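okay so the Folteo thing finally went through this morning and I have opinions, because I spent 2 years driving a truck for those people

quick version: Folteo is selling its grease and gear oil business to Tolska. the plant at Obi goes, the brand goes, the recipes go. Folteo keeps the fuel side and all the gas stations

no price given, of course! the press release just says it's "not material," which is what they said when they closed the canteen too

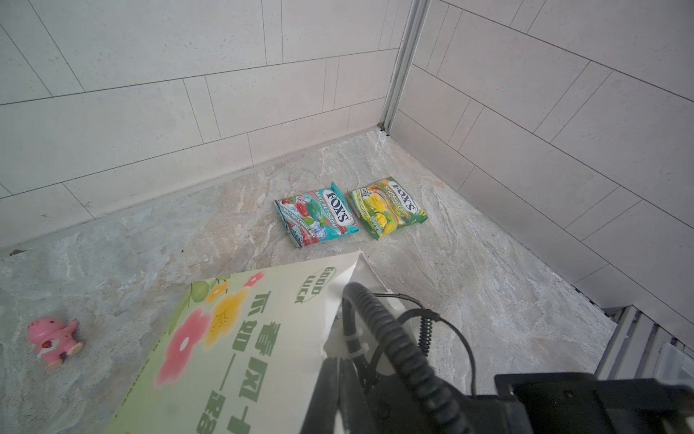

the plant has 173 people. Tolska says everyone gets an offer on the same terms until April. after April the release goes very quiet (I read it three times looking)

my old shift lead Bello Nwankwo texted me "new hats, same drums" and then a minute later "do you still have my torque wrench." I do still have it

what I really want to know is what happens to Fluvby. that's the gear oil, the one every farm out our way buys. Tolska already has its own gear oil and it's fine, but people are stubborn about Fluvby. my uncle won't put anything else in his tractor 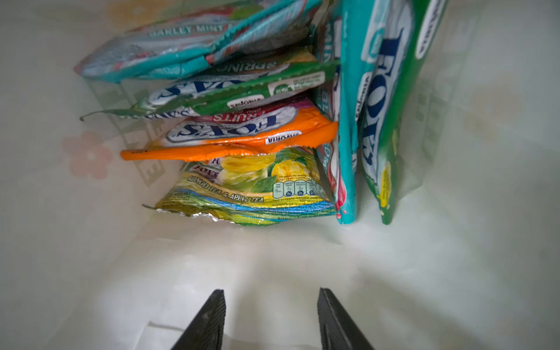

they're also getting 54 distributors in the deal, and a bunch of those already carry Tolska stuff. so somebody's territory is getting cut, and I'd bet on the little guys up north

someone asked if the drums will change color. no idea, but there were 777 empties in the yard my last week there (I did the count, in the rain) so they'll be using up the old ones for a while

anyway if you buy Fluvby by the pail, call your dealer and ask if your account number is changing. mine couldn't tell me yet, she's calling back after lunch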